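Section 3: Setting up the PC station for open day

Okay, this is the one everybody asks me about, so I wrote it longer than the other sections. It covers the two-arm computer bench at the Laltidcombe open day, from laying out the parts to running the demo with visitors standing right there. Joelle Mansour set it up in May and I've been fiddling with her notes ever since (sorry, Joelle!).

Before you start, have the Bouchard checklist and the Serkero start-up card within reach.

1. Lay the tower on its side on the slatted table, side panel off, insides facing up. Tuck the panel away somewhere visitors won't trip on it.

2. Open the CPU socket before the doors open. Flipping that little frame with a crowd watching makes my hands shake.

3. Put the chip and the memory stick in their holders on the gray fixture plate. I push each one gently with a fingertip, and if it rocks I seat it again.

4. Bring up the wrist view on the big monitor. People love this one way more than the wide shot, so leave it on for the whole session.

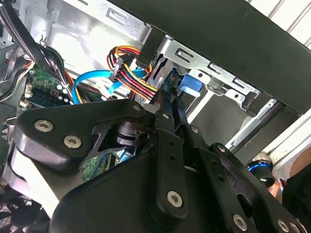

Figure 3. Wrist view inside the case, with the drive cage and power wires ahead of the gripper.

5. Check that you can see the wires clearly on the monitor. If they look washed out, turn the bench lamp down a notch and look again.

CAUTION: Keep hands, lanyards and loose sleeves out of the case while the arms are live. Hit stop first, then reach in. I know, I know, but I've caught myself doing it too!

6. Run both arms up to their start positions at slow speed, with nobody leaning over the table. Watch the hoses and cables on the arms as they come across, especially the thick one by the gripper.

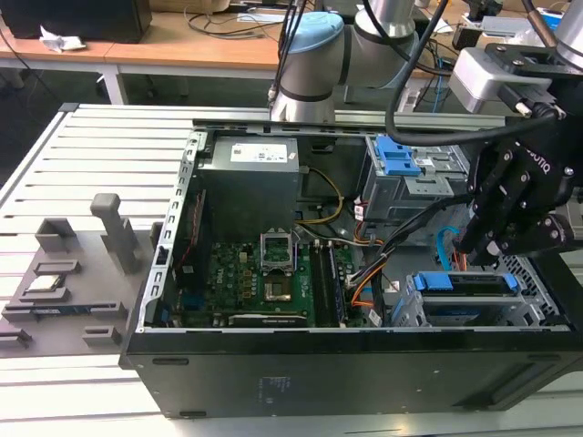 7. Once they're parked, walk all the way around the bench and look for anything snagged. Then let your first group in, 14 people at most, and give them a minute to get the phones out.

8. Start the cable routine from the card. I like to talk through it as it goes: where the arm is headed, what it's trying to grab, why cables are such a pain for robots (they bend, they hide behind each other, they're never in the same spot twice).
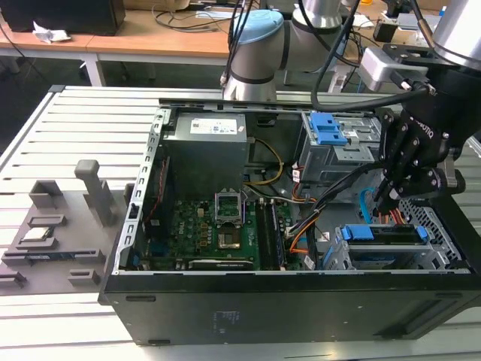
9. If a grab misses, let the routine try again, 2 times at most. After that, press stop, back the arm out slowly and start over from step 6. Visitors don't mind a bit, and the best questions I got at Godville came right after a miss.

NOTE: Somebody will ask if they can drive the arm. The answer is no on this bench, but send them next door to the joystick table.

10. Between groups, stop the arms, check the holders and wipe the fingerprints off the monitor. Then go back to step 6.

Packing up is in Section 4.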